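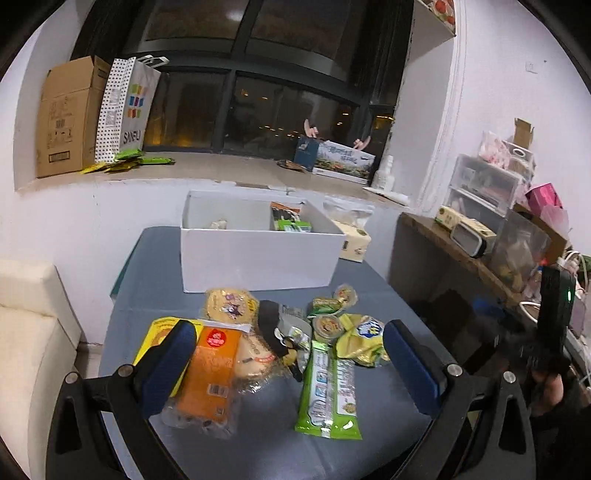
Home | Snack Table | Orders | FAQ | Contact

Frequently Asked Questions about the Munen Snack Share
By Mohammed-Awal Nutsugah, April

What is the snack share?
It is a mixed box of small wrapped snacks for one office room or one family. Each box holds 51 pieces. You put everything on one table, people look, and each person takes what he or she likes.

How much does it cost?
One box is $115 with delivery in Agbeko and Lirkia. For Kerano we add $9, as our driver must take the toll road.

I cannot read Chinese. How do I know what is spicy?
Please look for the two characters 麻辣. The first means numbing, from Sichuan pepper, and the second means hot. If you see them printed large, give this packet to a person who enjoys strong food. For children we advise to begin with the sweet ones. 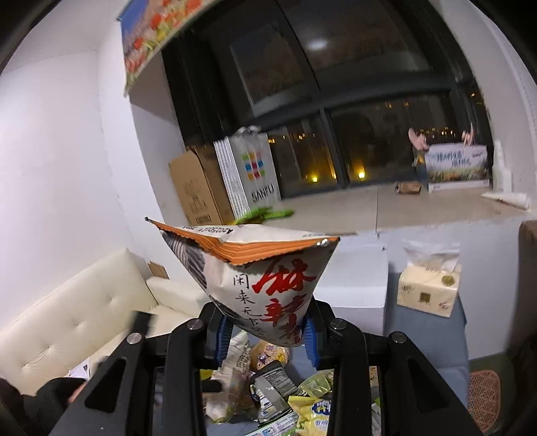 The characters 麻辣 in red on a white packet with an orange seal.

Where is the date printed?
On many packets it is on the back, close to the seal, and it can be upside down when you hold the packet the normal way. Check in your own country's language guide if it is the production date or the last date for eating. We had one long discussion with a customer about this and both of us were half right.

How should we store the rest?
Any clean box with high sides is good. Keep it away from the window in summer. Small cups with a clear top should stand flat, and the long thin packets can go along the side. Do not put heavy bags over the puffed ones, they become crumbs.

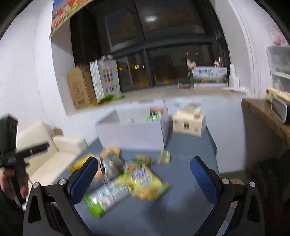 Snack packets in a group, with an open white storage box and a carton behind.

Can I choose what comes in the box?
You can tell us up to 10 things you do not want. We cannot promise one certain flavor, but we read every note.

What about allergies?
Please write to us before you order. Many of the snacks contain soy, wheat, peanut or sesame, and we pack all of them in the same room.

Can I return a box?
If it is not opened, yes, and you pay the postage. For a damaged box, send us a short message and we will replace it.

Last updated: April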